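Clidlow dish table: setup and upkeep notes

README for the cell, last touched in February

Welcome to Clidlow! It's the tabletop cell at the Skellarham lab where one red and black arm works on plastic dishes over a green cloth. If you have a shift on it, or you're trying to build something close to it at your own place, these notes should get you to a working morning. They cover the table, the arm, the cables and the camera, plus the faults we see most. The training code lives in its own repo and has its own README.

What's in the cell

- One arm with a gripper, red links and black joints, run by our control package, Osus
- One square table with a dark green cloth
- Round plastic bowls and plates in bright solid colors
- An overhead view of the whole table, color plus depth
- A second cloth-covered table on the right for things that aren't in play

The dishes are cheap and we love them. Each one has its own color, so you can talk about a run out loud ("it went for the orange one again!") and everyone knows which piece you mean. They also stand up to being squeezed all day.

Morning setup

1. Walk around the table before you power anything. Look at the floor on the left side, where most of the cables are, and make sure none of them has crept under a table leg or a chair wheel.

2. Pull the cloth flat and square to the table edges. A fold under a small bowl tips it just enough to throw off the grasp height, and you'll lose half an hour blaming the gripper.

3. Power the arm and let Osus finish its self-check. It takes 14 seconds on a good day. Don't touch the buttons on the forearm while it runs.

4. Home the arm, then jog it low across the table at 10 percent speed. You're listening as much as looking. A healthy arm has an even hum, and a loose wrist joint ticks.

5. Set out the dishes. Spread them over the cloth, and leave a few close together or overlapping, because the grasp planner needs hard cases too.
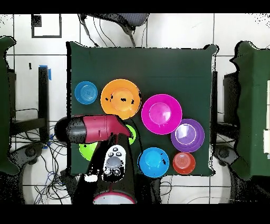 Zariņš left this on the setup page: I'd do the low jog before the cloth goes on as well. I had a wrist that only ticked over bare table, and the cloth was soaking up the noise. Found a half-turn of slack in one screw.

Good tip, and it's now part of the weekly check below. We still do the quick jog every morning with the cloth on, since that's how the cell runs.

Touch-off

After homing, bring the gripper tip down to the cloth at the four corners of the work area and save each height. Osus fits a plane through them. If one corner is more than 3 mm away from the plane, check the cloth before you check anything else. Then touch off inside one bowl. Go slow here, as the base of a bowl is higher than the cloth and the tip will get there sooner than you expect!

Save the result under the cell name with the month on the end. Old files stay in the folder. We've gone back to them often enough to be glad they were there.

Camera and depth

The depth view gets noisy along edges, so you'll see black speckle around the table border, the chair and the arm itself. Osus drops those points before it plans. The solid black bands at the top and bottom are padding and can be cropped. Glossy rims are a harder problem. If a plate keeps coming up with a hole in its rim, turn it a little or dim the lights on that side, then grab a fresh view.

Exposure is fixed. Please leave it that way, even on dark afternoons. We once let it float for a whole batch and the colors wandered so far that the color labels had to be redone by hand.

Upkeep

- Every 400 grasps: wipe the gripper tip with a dry cloth and check it for nicks.
- Every 600 grasps: redo the touch-off, all four corners and one bowl.
- Every 3000 grasps: take the wrist cover off, check the screws, and put a witness mark on any you tighten.
- Weekly: lift the cloth, jog the arm over bare table, listen for ticking, then shake the cloth out and put it back.

The grasp counter is on the Osus status page. It survives a restart but not a reinstall, so write the number in the log first.

Known faults

- Gripper touches the bowl but Osus reports no contact. The threshold has gone back to its default. Load the Clidlow profile again and repeat the touch-off.

- Bowl near the table edge slides when touched. Lower the approach speed to 5 percent for the outer strip of the cloth. Dishes that hang past the edge are allowed in a layout, but watch those runs with a hand near the stop.
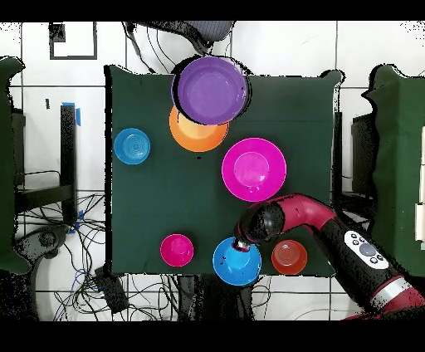

- Arm stops halfway with a cable warning. Most often the bundle is pulling at the base. Hit pause, feed some slack by hand, and home again before you resume.

- Two stacked dishes come up as one. Depth can't split them when the rims line up. Shift the top one sideways until part of the lower rim shows.

- Status page frozen. Reload it. The arm is fine, the page just gives up after a long lunch.

Changing these notes

Edit the file and add a line to the log saying what you changed and on which cell. If your fix needed a new part, put the size in. Photos of witness marks go in the wrist folder, and fresh tips are in the drawer under the bench with the spare cloths.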